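About Memetti Packing

Memetti packs small goods for other companies: samples, refill sets, spare parts kits and gift boxes. We started with one long table and a rented van. Today 52 people work here, and on a normal shift we send out some 900 boxes.

Two years ago we began bringing robots into the packing room. The first job we gave them was closing and stacking cartons, the one that caused most of our sore wrists and shoulders. The people who used to do it all day now set up the stations, check the boxes and sort out the odd sizes that the machines still get wrong. Everyone who worked on that line was offered a new post at the same pay or better, and most took one.

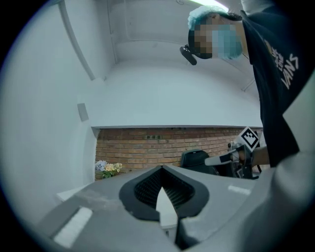 Part of the work is now teaching. Packers use hand-held grippers to go through a task the way they would do it themselves, and the recordings are used to train the arms on the Urance line. It is slow work and it takes patience. Teaching hours are paid at the higher rate, and sessions last 20 minutes, followed by a change of task.

Not everything has gone smoothly. The Rullov station stood still for most of its first September, and we went back to packing those orders by hand. Soft pouches are still done by people – we have no plans to change that.

New staff train for 70 hours before they work alone. Our customer desk is open from 8 a.m. to 4 p.m. at the Darko Street entrance.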